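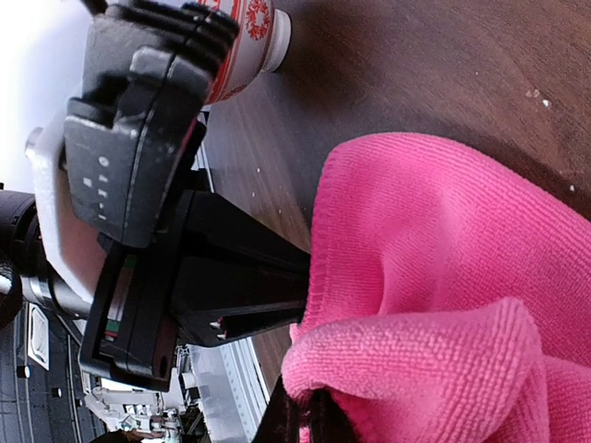 Fingertips in the folds of the pink microfibre towel, with the white and red bottle just beyond.

Towels, Tables and a Lot of Patience: the Skarby gallery

Welcome to the gallery for Skarby, our project on teaching robot arms to handle soft things around the house. We have been gathering examples at the Allstead workshop since July, and the page has grown well past what we planned. Ekaette Adeyemi wrote the notes and runs most of the sessions.

For anyone arriving from the newsletter, the short version goes like so. A person guides the arm through a small job, such as folding a towel or wiping a table, and everything the arm senses on the way is saved as one example. Collect enough of them and the learning system starts to pick up the job for itself. We are aiming for 3000 examples before the first proper round of training, and we have 800 that we are happy with.

The wrist view is my favourite part of the whole thing! From across the room a towel is a pink lump and the arm is mostly elbow. Up at the wrist you get the loops in the fabric, the hem curving along the table, and that lovely thick rolled fold with a dark crease under it. The creases go a deep magenta and the raised parts catch the light, and those changes in shade are much of what the system has to go on when it is working out where the cloth is.

About the towel jobs

We started with blocks and cups, as everyone does, and they went well enough that we got a bit cocky. Then we tried cloth. A cup is the same shape every time you pick it up. A towel has a new shape every single time, and it changes again the moment you touch it. I love it. You can run the same job all morning and never get the same example twice.

Each towel job begins with a crumple. The operator drops the towel on the table from about elbow height and leaves it however it lands – no tidying, no helpful nudge towards the middle. We had a long spell early on when people were laying it out nicely without meaning to, and the system got very good at nicely laid out towels and hopeless at everything else. Those runs are still on the disk but they are not in the 800.

There are 3 jobs in the towel set at the moment:

Pinch and lift. Find a fold, close on it, raise it clear of the table, put it down again.

Flatten. Open the towel out until all the corners can be seen. By far the hardest, and the one visitors always want to try.

Half fold. Starts from flat, ends with one edge on top of the other. Danladi is our name for this one, after the street the workshop is on, and it has stuck.

About the other things on the table

Real tables have things on them, so ours do as well. We like to have something hard and smooth near the cloth, and a pale bottle with a red pattern on dark brown wood does the job beautifully. It gives the system a neighbour to be careful of. An example where the bottle is knocked gets its own label and is kept, as a near miss can teach plenty.

Crumbs stay too. If you look closely at the dark wood you will find a few white specks, and a couple more on the paler strip where the light is stronger. Perfectly clean tables make for a system that panics at toast.

How a session runs

Sessions last two hours with a break in the middle. One person guides, one person watches and writes the labels, and they swap at the break. We cap it at 6 people on a day because the kettle is small and so is the room. Good guiding is slow and a little boring to watch: go in low, let the fingertips slide under the fold, wait, then close. New operators tend to pounce. By the second hour most have calmed down, and you can see it in the recordings, which get smoother and shorter.

What is next

Tea towels, then socks. The Landeck set will follow the same jobs with thinner cloth, and I am itching to get started on it, as thin cotton slips about in ways that microfibre never does. We would also like more colours and patterns in the mix – stripes especially.

If you would like to come and guide for a morning, leave your name at the Allstead front desk and ask for the towel people. No experience needed, and short sleeves are best.

Notes by Ekaette Adeyemi for the Skarby project.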